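Workshop > Notebooks > Bench Records > Packaging and Returns

11 Dec 2021

Entry by Paora Pirihi. Copy to Nikau Tuhiwai.

Subject: clasp failures on the Trevaskis bifold wallet, returned stock from the Skekport shop.

The shop forwarded 56 wallets under return batch 1358. All were sold through the online store between August and the end of last month. Each wallet was opened and closed by hand 10 times before any measurement was taken. Where the snap released under light finger pressure, the wallet was set aside for the pull gauge.

The fault is confined to the coin pocket. The cap of the snap is sound, but the post has been set too shallow and the leather has begun to creep out from under it. The brown and black versions behave alike. Stitching along the spine is acceptable throughout, and no edge paint has lifted. 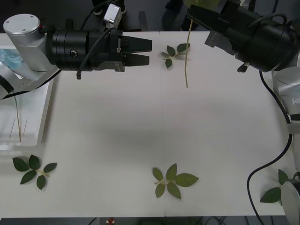 Fig. 1. Plant cuttings on the white tabletop, with the left gripper open.

The supplier, Codis, was asked to confirm the post length used for the autumn run. Their reply states that no change was made. Our own record of the setting die shows a replacement in August, and the new die has not been checked against the old one. This should be done before any further correspondence.

Gift boxes: the Drindness sleeve continues to scuff at the corners in transit. Trial sleeves with a heavier liner have been requested. The store page should keep the present box photograph until a decision is made.

Outstanding:
- Compare both setting dies (Pirihi).
- Pull test at 70 newtons on five wallets from unsold stock (Tuhiwai).
- Return the spare gauge hook to the drawer under the press.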